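4.2 Recording a demonstration with the hand-held gripper

Take your time over this part, please. Enia learns from the way you move, and a calm ten minutes here will serve you better than a whole Sunday of hurried attempts. Kamarul Yusof, who wrote the first version of this guide, used to hum while he recorded, and his demonstrations were lovely and smooth!

1. Start Olusia on the computer and choose New task. Type a name you will still recognise in October.

2. Set the frame rate to 60 and leave the other settings as you find them.

3. Hold the gripper over the table with both fingers open, and have a slow look about before you begin. The basket should rest on the table by itself, with room for you to come at it from more than one side.

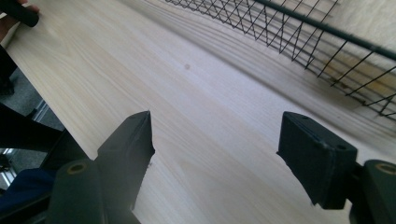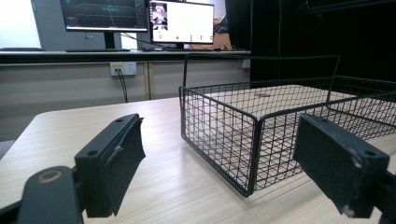 4. Press Record, then bring the fingers in gently towards the part you want Enia to grasp. Close, lift, move and set down, pausing for a breath between each (yes, it feels terribly slow at first).

5. Press Stop and give the demonstration a mark of Keep or Discard.

6. Repeat until you have 50 demonstrations marked Keep, changing your starting position a little each time.

Note: If you fumble, carry on to the end and discard the recording afterwards.

Caution: Keep your free hand well clear of the fingers while they are closing.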